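Why I stopped watching the news and went back to a local paper

11/25/25

I canceled our TV package in July. The bill had crept up again, and when I looked at what we were using it for, the answer was mostly the evening news, left on in the next room while one of us cooked. I'd guess I heard an hour of it a day and took in very little.

In its place I subscribed to the Dunell paper. It comes out on paper once a week and puts a few stories a day on its website. I grew up in a house that got it, and I delivered it for two summers on the Gratau side of the river, so I had some idea of what I was getting. It's thinner now. The classifieds are one page and the comics are gone.

The first thing I noticed was how long it takes to read a story about one thing. The paper ran a piece by Seul-gi Yang on the Jonow bridge repairs that took up most of two pages. She had gone through 713 pages of inspection reports and explained what was in them: which bearings had been replaced, which hadn't, who signed off. The TV station covered the same bridge the same week. They had a reporter standing in front of it in a hard hat, a shot of traffic, and a driver saying he was worried. All of that was true too, I suppose. But I came away from it knowing only that there was a bridge and that people drove on it.
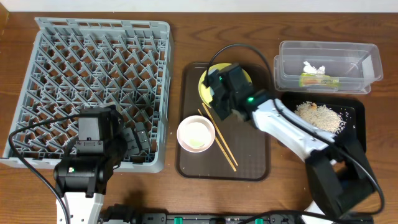
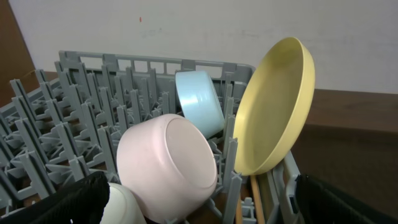
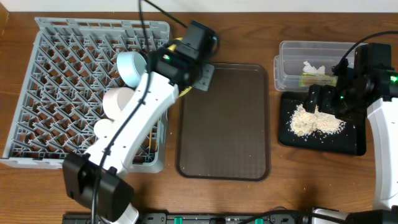
My own theory is that TV news has trouble with any story that doesn't look like much. A budget vote looks like people sitting at a table. A water rate increase looks like a faucet. So those stories get thirty seconds or they get dropped, and a warehouse fire two counties over gets four minutes. You could point a camera at a gray dish rack with a few cups in it for the whole broadcast and learn nothing about what the water that washes dishes is going to cost next year. For that you need somebody to read the rate schedule and write it down.

The water rates are a real case, by the way. The Hong Street section of town had its base charge changed this fall, and 494 households were affected. I found out from a short item at the bottom of page 4. I never saw it on television, though I'd canceled by then, so I asked my brother, who still watches every night. He hadn't heard of it either, and he lives on Hong Street.

I don't want to make the paper sound better than it is. There are typos in the headlines. The sports pages are mostly scores. The website logs me out constantly, and twice the print copy didn't come at all. When I called the second time, the woman on the phone told me the Gratau route has one carrier and 891 addresses, and he was out with a bad knee. She mailed me a copy and it got here the next week, along with the new one.

I do miss the weather segment. The paper prints a forecast, but it's old by the time I read it, so I check my phone. I also miss having a voice on in the house while I cook. I've been using the radio for that, mostly the station out of Jonow, which plays music and reads a few headlines on the hour.

My brother has asked to borrow the paper when I'm done with it. I told him to get his own subscription, but I've been dropping it off anyway.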